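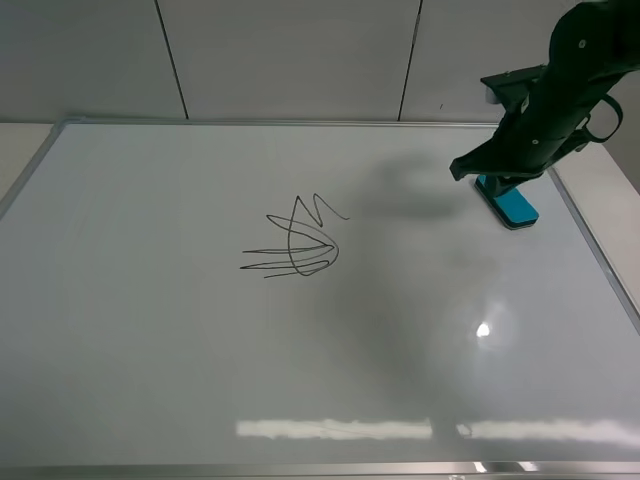

Who is responsible for the condition of a robot cell at the start of a shift?

The person who signs it in. Whoever puts their name on the cell sheet takes over the arm, the tool, the work surface and the stop circuit in whatever state they are in, and from that moment a fault that could have been found by looking is theirs to report.

Chapter 4
Working Rules for Small Robot Arms

What this chapter covers

Chapter 3 dealt with the parts of a small arm and how they move. This chapter is about the rules people work under when they share a room with one. Some of these rules come from national and international safety standards. Others are written by the shop, school or plant that owns the equipment. You need to know both kinds, and you need to know which is which when they disagree.

By the end of the chapter you should be able to read a cell sheet and fill one in, explain the difference between a protective stop and an emergency stop, set a working area for a surface task such as wiping, sanding or marking, and write a short procedure that another person can follow without asking you questions.

Terms used in this chapter

Cell: the arm, its tool, the work surface and the marked floor around them.
Tool: whatever the arm is carrying or holding during the task, including an object held in a gripper.
Working area: the part of the cell the tool is allowed to reach during a task.
Protective stop: a stop called by the control system when a limit is passed.
Emergency stop: a stop called by a person pressing the button.
Sign-in: the check and signature at the start of a shift.

4.1 Where the rules come from

Safety standards for industrial robots are written in general language. They tell you that risks must be assessed, that people must be protected from them, and that the protection must be checked. They do not know how big your table is or what your gripper is holding. That detail has to be filled in on site, and the place where it is filled in is the risk assessment.

A risk assessment is a written document. It lists the tasks the cell is used for, the ways a person could be hurt during each one, and what has been done to prevent it. If a task is not on the list, the cell has not been assessed for it. This catches out new operators more than any other rule. An arm that has been approved for wiping a flat board has not been approved for wiping a window, even if the motion looks the same and the tool is the same.

House rules sit below the risk assessment. They cover things like who may enter the marked floor, where the pendant is hung and how the sheet is filed. A house rule may be stricter than the standard. It may not be looser. If you think a house rule falls short of the standard, stop using the cell for that task and ask for the assessment to be reviewed.

4.2 Surface tasks

Surface tasks are used throughout this chapter because they are common and easy to set up, and because they are often treated too lightly. The tool is usually soft and the speed is usually low. The hazard comes from contact. In a pick-and-place job the tool touches something briefly and then lets go. In a surface task it stays pressed against the work for most of the cycle, and a hand that gets between the tool and the table can be pinned there.

The following rules apply to every surface task in this book.

The work must not be able to slide. Clamp it, or use stops on the table. The weight of the work alone is not accepted as a means of holding it.

Set the working area inside the edges of the work, never at the edges. A tool that runs off a raised rim can tip or be pulled from the gripper.

Set the contact force as low as the job allows and record the value. If the job cannot be done at that value, change the tool or the number of passes before you raise the force.

Check the grip with the arm stopped. A held object should not turn when pushed by hand from the side.

Keep hands off the surface while the arm is enabled. This includes reaching in to pick up a cloth or brush away dust.

4.3 The cell sheet

The Skonddale training shop, which is used as the case study in this part of the book, runs small arms on bench tables. Each cell has one sheet per shift. The sheet fits on a single side of paper and has 17 lines. The first 15 are checks and the last 2 are for the name and the time.

When the shop reviewed its records one July, it found that 73 sheets had been filed since the last review and that 44 of them had at least one line left blank. Nearly all the blanks were on the same line, the one that asks for the contact force. Operators said they had left it empty when the force had not changed since the previous shift. The shop changed the wording of the line from "Contact force if changed" to "Contact force now," and the instructor began returning incomplete sheets the same day.

Two points follow from the case. A line that can be skipped will be skipped by people who are otherwise careful, so a check should always ask for an entry. And a sheet has to be read by somebody while the shift is still going on. At Skonddale the old sheets went straight into a folder, and the blanks stayed there until the review.

4.4 Stops

Press the emergency stop whenever you are unsure. You do not have to explain it first. After an emergency stop, the cell stays down until the person who signed in has looked at the arm, the tool and the work and has written the time and the cause on the back of the sheet.

A protective stop is handled differently. The control system has found a limit and the arm is holding its position, in some cases with the tool still pressed against the work. Do not pull the work out from under it. Back the tool away with the pendant at reduced speed, then find out which limit was passed. If the same protective stop comes up a second time in one shift, treat it as a fault and sign the cell out.

Section 4.5 sets out how to write the procedure for a wiping task, beginning with the working area.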